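15/01/2021

Third time this month somebody has asked me why I still keep files on a drive in my own house. So, writing it down once and then I can just send the link.

Short version: I don't trust anything I can't pick up.

Long version. For years I had everything on Wiltora. Photos, tax stuff, letters, the 721 scans I made of my grandmother's recipe cards. Paid every month, never thought about it. Then in September an email - subject line "Exciting changes to your plan". You know what's coming. Storage cut, price up, and anyone over the limit gets 16 days to move or start paying. Sixteen days! I was out of town for eight of them.

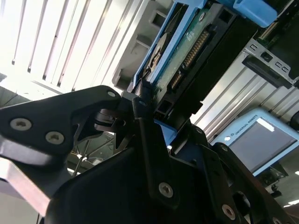

*Hard drive in its blue caddy.*

I got it all down in the end. Slow, with the download quitting every few hours and no way to resume it. Half the folders came back with the dates wiped, so now my nephew's birth and my move to the new apartment apparently happened on the same Tuesday. Support told me this was "expected behavior". Expected by who.

And look, I get that Wiltora is a business. They can charge what they want. My gripe is with the word "storage". When I rent a storage unit I have a key and a lease, and if the owner wants me out there are laws about it. Online you get a terms page that changes when they feel like it, and clicking OK is how you agree to the next one. That's closer to leaving your boxes in a friend's garage. Fine until he sells teh house.

Emrys Lewis, who I argue with about this most weekends, says I'm being dramatic. His point: houses burn, drives die, and a big company has better backups than I ever will. True. All true. I've had a drive die on me and it was a bad week. But when mine died I knew what was on it and I knew it was my own fault for having one copy. Now I have two, one of them at my sister's. 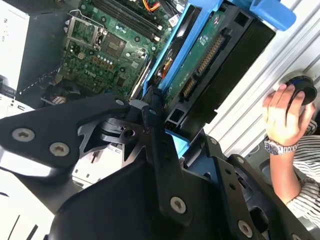
*Inside the case, green motherboard behind.*

The cost thing too. People act like owning your stuff is a rich person's hobby. I spent $300 all in and a Saturday. I'd have passed that in subscription fees before long, and at the end of it I'd own nothing.

What really bugs me is how it spreads. It was files first. Then music, then movies, then my tax software - Morin, used to come in a box, now you "have access". My mother's sewing machine is a Miletti and wants an account before it'll show her the stitch patterns. She is 80-something and has been sewing without a password since she was a kid. Every one of these is small. Add them up and there's not much in the house that still works if you stop paying or forget a login.

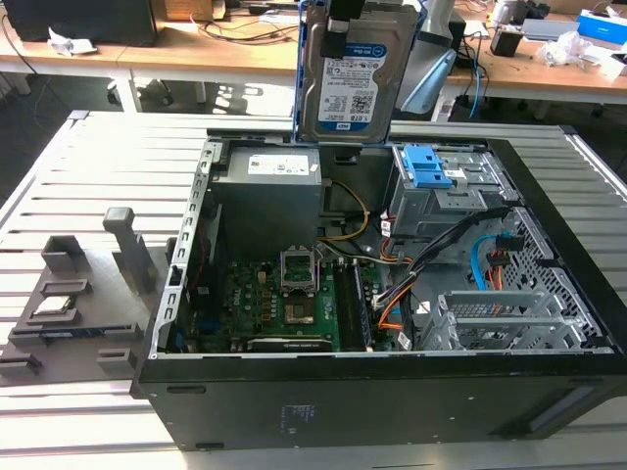
*Desktop tower on its side, 1.0TB WD Blue drive above it.*

Do I think everyone should go pull their computer apart? No. My sister won't and shouldn't have to. If Grurance or whoever suits you, use it, lots of people do and never have a problem. But keep one copy somewhere you can reach without asking. A drive, a drawer, prints in a shoebox, I don't care. Do the pictures first. You can get a tax form again.

And read the plan emails, even the cheerful ones. Especialy those.

Emrys will have a reply to this by Sunday. I'll post it if it's under a page.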